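The Long Road to a Better Pair of Fingers

21 November 2022

214 shares | 7 comments

There is a kind of shopping that takes place in robotics labs, and it has more in common with buying shoes than you might think. You read the brochures, you listen to your friends, you bring a pair home, and it takes a good week of walking in them before you find out where they pinch. Abrehet Workneh has been walking in other people's grippers for most of this fall, and when I visited her at Clonard, the small automation shop where she runs testing, she was glad to tell me where every one of them pinched.

The question she was given sounded easy enough. A customer that packs vitamins and travel-size toiletries wanted a pair of arms that could sort little bottles into trays, and wanted to know which fingers to put on the ends. Workneh borrowed a set from Skatitz, bought a set from Kaufmann, and gave each of them 500 picks, half with the left arm and half with the right.

"I figured it would take a week," she told me, laughing. "I had a whole calendar made up and everything."

The Kaufmann fingers are broad and flat, with a soft pad, and they were the favorite going in. They hold on to a bottle beautifully once they have it. The trouble comes when two bottles are lying side by side, and a wide finger has to find its way down into the gap between them – it nudges one, the one rolls, and the arm goes politely to the place where the bottle used to be.

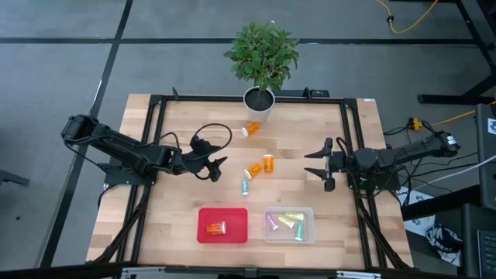

The Skatitz fingers come to a point, and she had her doubts about them, mostly on account of how little surface they put on a round bottle. But a narrow tip gets down between neighbors without disturbing them much, and over the full run they dropped 20 bottles to the Kaufmann's 31. She'd be the first to tell you that isn't a landslide. Most of those drops came on caps, where the tip catches the edge and slides off, and she thinks a thin sleeve of rubber would fix a good many of them.

Then there is the controller, a Madenar unit, which she speaks of the way some people speak of an old family car. It keeps the two arms from reaching for the same spot, and it does this well, but it likes to pause for roughly 2 seconds first and think the matter over. She has written to the company about it and gotten a very kind letter back.

I asked which pair she would buy with her own money. She took her time, and said the pointed ones for small bottles and the padded ones for nearly everything else, and that she'd like another month with both. The customer wants an answer sooner than that. She has started a third round with the rubber sleeves on, and she had seven picks done by the time I found my coat.

Contact the editors | © 2022 All rights reserved | Back to top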